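Household Textile Care Label Survey – data card

Last updated: October

Category: Open data > Home and household > Textiles

## What this is

A table of care labels copied from ordinary household textiles: tea towels, bath towels, pillowcases, tablecloths, aprons and napkins. Each row is one item and gives the label text, the wash symbols, the stated fibre content and a few notes on colour and wear. The table has 169 rows. It was put together by Arwel Meredith, with most of the label transcription checked by Jin-sol Jeon.

The items came from homes in and near Otville, plus a box of older linen from a house clearance in Fastau. Everything was in use or had been in use. There is no new stock from shops.

## Files

- labels.csv – the main table, one row per item
- symbols.csv – lookup table for the wash, bleach, dry, iron and professional care symbols
- notes.txt – longer remarks that would not fit in a cell, keyed by item number

All files are UTF-8, comma separated, with a header row. Empty cells mean the label did not give the information. The word "illegible" means there was something printed but neither of us could read it.

## Columns in labels.csv

- item – running number, never reused
- type – towel, tea towel, napkin, tablecloth, pillowcase, apron, other
- fibre – as printed, including spelling mistakes
- max_temp – highest wash temperature on the label, in Celsius
- symbols – codes from symbols.csv, separated by semicolons
- colours – plain words, main colour first
- pattern – plain, stripe, band, check, print, woven figure
- label_position – edge, corner, hem, missing
- wear – 1 to 5, where 5 means close to being cut up for rags

## How items were recorded

Labels were read in daylight where possible and typed in directly. Jin-sol then read each label again without looking at the first entry, and the two versions were compared. Where they differed, the item was pulled out and read a third time with a magnifier. Most of the differences were in the drying symbols – a circle in a square with one dot looks much like one with two dots after enough washes.
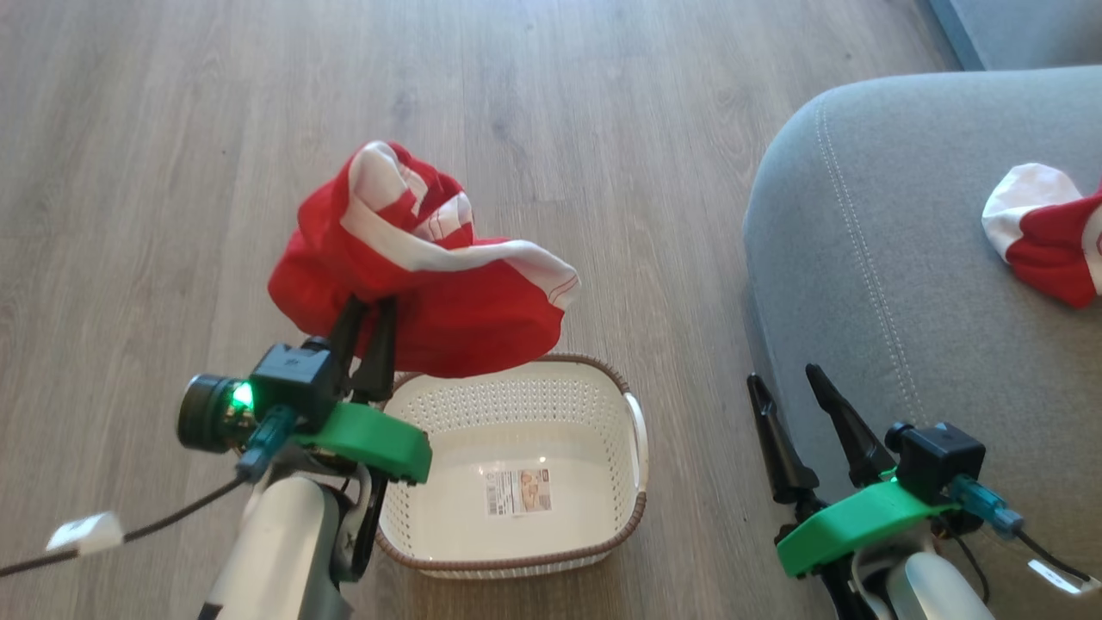

Colour and pattern took longer to settle than the labels did. The first version of the table had a single free-text field, and the entries ranged from "red" to full sentences. The field was then split in two, and a fixed order was agreed: main colour, second colour, then any others. A cloth that is mostly bright red with broad white bands is entered as "red; white" under colours and "band" under pattern, and stitching along an edge does not count as pattern. We use "stripe" only where the lines are narrow and repeat evenly. Pale items that may once have been another colour are entered as they look now, with a line in notes.txt if the owner remembered something different.

Wear was scored by Arwel alone. It is one person's opinion and should be treated that way.

## Known problems

Label positions are unreliable for the Fastau linen. Many of those labels had been unpicked and some sewn back on elsewhere.

The fibre field mixes languages. We kept "Baumwolle", "coton" and "cotton" as printed and did not merge them. If you want to count cotton items you will need to do that step yourself.

Tea towels are over-represented – people were happy to lend those and less happy to lend bedding.

Item 200 is the highest number in the table, although there are fewer rows than that. The missing numbers belong to items withdrawn by their owners or found to have no label and no known fibre.

## Related lists

The symbol codes follow the layout of the Dukeleo laundry list, with 2 codes added for older marks it does not cover. Yang is a separate table of curtain and upholstery labels and uses different column names. The two do not join cleanly.

## Use

Free to copy and change. Please keep the names of the people who made it and say what you altered. Corrections can be sent with the item number and the column name.

## Comments

**Pim_K:** Is max_temp blank for hand wash only, or is it filled in with something low?

**Arwel Meredith:** Blank unless a number is printed. The hand wash code is in symbols.

**tablelinen:** Would be good to have the item sizes. Half my napkins turn out to be tray cloths.

**Rowan B:** Opened fine in a spreadsheet but the semicolons in symbols got split into extra columns. Had to set the separator to comma only.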